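How do you fast for Lent when your job feeds you?

Posted by Etelka Csonka

I have a practical problem dressed up as a spiritual one, or possibly the other way around.

I was raised going to church twice a year, once for the candles and once for the ham. Last February, for reasons I still can't fully explain to my sister, I started going every week, to a small Lutheran congregation in Nel with bad heating and very good singing. Lent arrived before I'd learned where the restrooms were. I decided to give up eating between breakfast and supper, because our pastor had preached on hunger and I got carried away.

I work at a catering company. You can see how this went. I lasted 11 days, and on four of them I was what my manager called "a weather system." I snapped at a coworker over parsley. I prayed less than I had in January, and most of what I did pray was a list of sandwiches. Then I quit, felt awful, and ate a dinner roll in the walk-in cooler like a raccoon.

I'd like to try again next year and I want to go in with some kind of plan. Part of my job is tasting things, so a full daytime fast is out unless I hand over the spoon. Is there any point to a fast with a work exemption built into it? Does it count if you make the rules yourself? And what do you do with the day you break it? Our pastor is kind but he's the sort of kind where he says "whatever the Lord lays on your heart," and what the Lord lays on my heart is generally lunch.

I'm not looking for diet advice. I have a doctor and I've been told I'm fine.

Loukia Panagiotou

I grew up Greek Orthodox, where Lent comes with instructions, so let me say something in defense of rules you didn't write. When I was in charge of my own fast, in college, I spent the whole season in negotiations with myself and I always won. When I went back to keeping the fast my grandmother kept, I stopped thinking about it so much. No meat, no dairy, the calendar says so, pass the beans. It leaves your mind free for other things, such as resenting beans.

For your tasting question, ask your pastor directly and make him give you a yes or a no. Put it to him as "I taste for work, one spoonful, I don't sit down to it. Is that all right?" He'll say yes. The comfort is in having asked. In my church a priest will loosen a fast for a pregnant woman or a long-haul driver, and I've never heard anyone suggest that their Easter was smaller for it.

As for the roll, you confess it and go on with the next day. I broke mine once at a wedding in Pledari over a tray of cheese pies and I was miserable about it for a week. My priest asked me whether the misery had made me pray more. It had not. He told me I had now broken the fast twice, once with cheese and once with sulking, and that the cheese was the smaller matter.
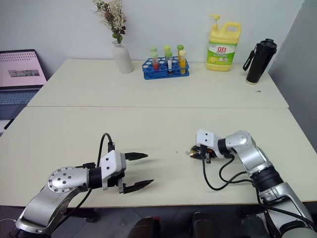 Tímea Vincze thinks the grandmother method only works if you had the grandmother. I came to faith at 30 out of nothing in particular, and when I tried to borrow somebody else's full set of rules I turned into a person who reads cracker labels out loud. My family still brings it up.

What helped me was going much smaller than my pride wanted. One meal, one day a week. I skip lunch and I spend that half hour with a psalm, and if I can't give the time to the psalm then I go ahead and eat. Otherwise I'm just a hungry woman at a desk. Psalm 98 is a good one to start with, short and loud, though it does ask the rivers to clap their hands and I have never had the energy for that on an empty stomach.

Etelka, I'd also look at Matthew 6 again, the part about washing your face and not looking gloomy. I used to take it as a warning against showing off. Now I think part of it may be for the sake of the coworkers. Did you ever apologize about the parsley? I ask because I had a similar one, over a stapler, and saying sorry for it was harder than the fast.

And yes, I think it counts if you set the rule yourself, but write it down before Ash Wednesday and tell one other person. I tell my husband. He is a Methodist and finds all of this very interesting from a distance.

Érica Tavares

just give up coffee like everyone else

Etelka Csonka

Thank you, both of you, and Érica, I would be fired. I've written down the one-meal version and I'm going to ask the pastor about the spoon and not let him say "heart." The parsley apology is still outstanding. She's on my shift tomorrow.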